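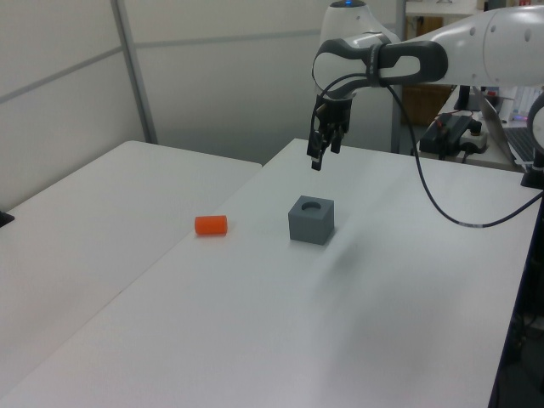 Asunto: Re: Piezas sueltas, mesas blancas y el inventario de enero

Hola a todos:

Contesto por partes, que el mensaje de ayer traía varias cosas y alguna con retintín.

> ¿Alguien sabe si el cubo gris y el cilindro naranja son un juego o dos
> cosas distintas? En el inventario de enero figuran en líneas separadas
> y en la caja de Vekum solo hay sitio para una.
> Y otra: ¿de verdad hacen falta las dos mesas blancas? Juntas ocupan
> media sala y la raya entre ambas se traga todo lo pequeño.

Lo primero: para mí son un juego. El cubo tiene un agujero redondo arriba y el cilindro es, en fin, redondo. Propongo una sola línea en la lista, «cubo con cilindro, 1,541», que es el número que lleva el cubo en la hoja vieja, y guardarlos juntos aunque haya que jubilar la caja de Vekum. Las de Hundel son más feas pero cierran.

El cilindro, por favor, de pie. Tumbado es una invitación a rodar, y ya he pasado bastante tiempo de rodillas en esa sala para lo poco devoto que soy.

Lo segundo: las mesas se quedan. Una es algo más baja que la otra, lo sé, y el que apoye una taza justo en la junta tendrá su merecido. Con 19 euros de tacos se arregla; con 200 compramos otra mesa que tampoco coincidirá.

Y ya que hablamos de superficies: el banco del fondo, delante del armario marrón. Entre la regleta, el portátil y el aparato negro de los cables rojos, no queda donde dejar un destornillador. Los de Joltus piden sitio ahí para 2 cajas más. Que lo pidan. Yo empezaría por recoger cables —los rojos no, que luego vienen las preguntas— y mirar qué cabe en el armario.

Si alguien prefiere mantener las líneas separadas, que lo diga antes de que imprima las etiquetas nuevas.

Un saludo desde Âu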